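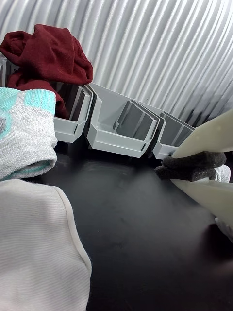
Lundance fingers with the black foam pads on, at the bench with the bins behind.

Lundance tapered finger kit: review
Posted by Usman Yousafzai, October 2, 2021

I look after a small sorting cell at Cokley. It picks up odd bits of fabric, mostly socks, towels and pieces of clothing, and puts them into open-front bins. The arm is fine and I have no complaints about it. The fingers that came with it were made for boxes and small parts, and on cloth they were poor. They either pinched a fold and let it slide out, or closed so hard that the cloth bunched up and came away with its neighbour. In August I bought the Lundance tapered kit to replace them and it has been on the cell ever since.

What you get

A pair of pale fingers, a pair of mounting blocks, a bag of screws, a sheet of black foam pads to cut or peel, and a hex key. The kit cost £305 from Jerkent, delivered. That is a lot for what is in the box. There is a cheaper kit without the mounting blocks, but unless you have a machine shop you will end up buying the blocks as well.

The instructions are one folded sheet. The drawings are clear enough. The torque figure is given for the gripper side and not for the finger side, so I rang Jerkent and was told to do the finger screws up by hand until snug and then a quarter turn. I would have liked to see that on the sheet.

Fitting

Take the old fingers off with the gripper open and the air or power off, whichever yours uses. The blocks go on first. Leave them slightly loose, put the fingers on, close the gripper by hand until the tips meet, and only then tighten the blocks. If you tighten the blocks first the tips will cross, and you will be doing it all again. I did it all again.

The first time took most of a morning with Irfan Sandhu helping. I can now change a pair in 15 minutes on my own, and most of that is checking the tips.

You also need to tell the arm that its fingers have changed length. Our old ones were shorter, and on the first slow run the new tips touched the table well before the program thought they would. No harm done, but run it slowly with your hand on the stop. I reset the tool point, then re-taught the pick height and the drop height over each bin. The bins hadn't moved, so the sideways positions only needed a small nudge.

The pads

This is the part of the kit I have most to say about. The pads are a porous black foam and they do the real work. Bare, the fingers are smooth and will slide off a thin cotton sock. With the pads on they hold it without much squeeze. Ribbed knit and towelling are both easy. Fleece is nearly as good, though it leaves fluff behind.

They wear, of course. The edge goes first, right at the tip, where the foam is dragged along the table on a low pick. Once the tip of a pad gets ragged it starts to catch loose threads, and then you get a sock that won't let go over the bin. I look at them at the start of each shift and change them when the edge has gone. The sheet runs out sooner than I expected. Replacements are sold only as a full sheet, and they were out of stock for part of August.

Sticking them on is fiddly. The old glue must come off completely. I use a plastic scraper and a little alcohol on a cloth, let it dry, press the new pad on and clamp the gripper shut on a folded rag while I make tea. Cut the pads 2 mm short of the side edges of the finger. If they overhang, they roll back.
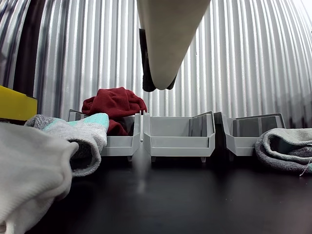

Height over the bins is the setting I would check next. The taper means the gripper can come down between two full bins without knocking either, but only if it comes down straight. Ours was leaning very slightly after the change and was brushing the side wall of one bin on the way in. Anum Siddiqui spotted the scuff before I did. The cure was to square the blocks up again and raise the approach point. We drop from a little higher now and the cloth still lands where it should, apart from long pieces, which sometimes hang over the lip whatever you do.

The bins are the ordinary stacking kind from Bangash and I wouldn't change them. The low front suits this job. If yours have a higher front you may want a higher drop than the sheet suggests.

Shiny backgrounds are worth a mention too. We have corrugated metal behind the bins, and the pale fingers don't stand out much against it on the camera. Tariq Kazmi had to redo the part of the vision set-up that looks for the fingertips. It found the black pads more easily than it found the fingers, so it now looks for those. Lundance do a dark version of the same finger which may be simpler if your background is bright. I haven't tried it.

Looking after them

Wipe the fingers down at the end of the day. Pick fluff out of the foam with tape. Check the finger screws once a week. Ours had backed off a little after over 50 hours of running, and a drop of low-strength thread lock has held them since. Don't put thread lock on the block screws, as you will need those again for lining up.

Wipe the table as well. Ours is black and fairly glossy and every bit of lint shows, so there is no excuse for leaving it. Grit on the table ends up in the pads.

Good points

Hold thin cloth well with little force.
Narrow enough to work in and between bins.
No damage to any fabric so far.
Quick to change once you have done it once.

Bad points

Price.
Missing torque figure for the finger screws.
Pads wear at the tip and are not always in stock.
Heavy wet items slip. A dry towel is fine, a wet one isn't, and the sheet does say so in small print.

I would buy the kit again for cloth. For boxes and hard parts I'd keep whatever fingers you have, because the tips are too narrow to hold anything flat-sided steady. Order a second sheet of pads at the same time.

Atif Rizvi asked under my last review whether these fit the older Jerkent gripper with the wide jaws. They do, but you need the long screws, which are sold separately.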